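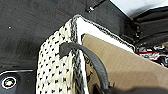

Search for anyone mildly famous and you will find a page promising their net worth, usually with a decimal point. I read four of them last night about the same TV chef, and she was worth four different fortunes. I keep my own bank statements in a basket with a braided black and gray rim, and even I couldn't give you my figure — and I've met me.

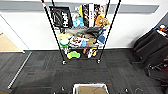
Kenneth Ogilvie
Blogger, Grokemham

My favorite page listed her height, her star sign and 33 "facts," one being that she was born on her birthday.

Last updated: July

Recent posts
Who is Jelance, and why is he trending?
8 celebrity memoirs I didn't finish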